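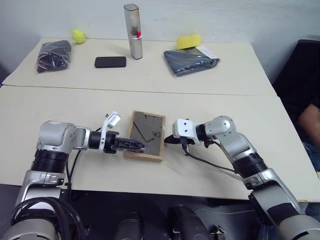
April 20, 2026
Gurnesgate studio, floor and shoe trials
Entry by Marijke Martens. Read and initialed by Koen Kuipers.

Purpose of the session

To repeat the March trial of the sprung floor in the large studio, this time with the company class in pointe shoes, and to record the wear on the second batch of shoes from Van Leeuwen. The results will be used when the floor for the touring production of Sorow is ordered.

Floor

The panels were laid in the same order as in March, with the vinyl rolled out over them the evening before and left untaped until morning. Two seams on the window side had lifted by the time we came in. They were taped again before class and held through barre and center work. One of them opened during the grand allegro and was marked with chalk.

Adesuwa Okeke taught the class and kept the same combinations as last time, so that the dancers' remarks can be compared. Tempo was set slightly slower for the petit allegro at her request. I have noted this because it may account for part of the improvement in the landings.

Remarks collected after class:
- The center of the floor is softer than the edges. This was also said in March.
- Turns to the left near the piano feel slow. Possibly the vinyl, possibly the rosin. To be checked with the vinyl cleaned.
- Less noise on landing than the old floor. All agreed on this except Lindiwe Chauke, who found it louder in the corner by the door.

Koen looked under the corner panel afterward. One foam block had shifted and was sitting half under the joint. It has been put back and glued. Lindiwe will repeat her jumps there before the next entry.

Shoes

We received 17 pairs in the new batch. Each pair has a number inked inside the heel, and the dancer writes the hours worn on the card kept in the shoe cupboard. Please fill in the card on the same day. Several cards from March could not be used.

Pair 3 was withdrawn after class: the shank had softened on one side and the dancer could no longer stay up over the box. The other shoe of the pair is still firm. Mirjam Groen will cut both open along the sole and compare the layers of paste. The cut shoes should be kept, with their card, and not thrown out with the old ribbons.

Total recorded wear for the batch now stands at 173 hours. This figure leaves out stage time, which is written on the back of the cards and should be entered separately – it was mixed in last time and had to be taken out by hand.

Other matters

Plolura has asked whether the sample vinyl may be returned. I have replied that we wish to keep it until the turning problem is settled.

The humidity meter in the studio was read before and after class. The second reading was higher, as expected with the windows shut. Both are in the folder.

To do
Clean vinyl on the piano side, no rosin, repeat turns (Adesuwa, Koen)
Corner jumps (Lindiwe)
Cut and compare pair 3 (Mirjam)
New tape, the wider kind (Marijke)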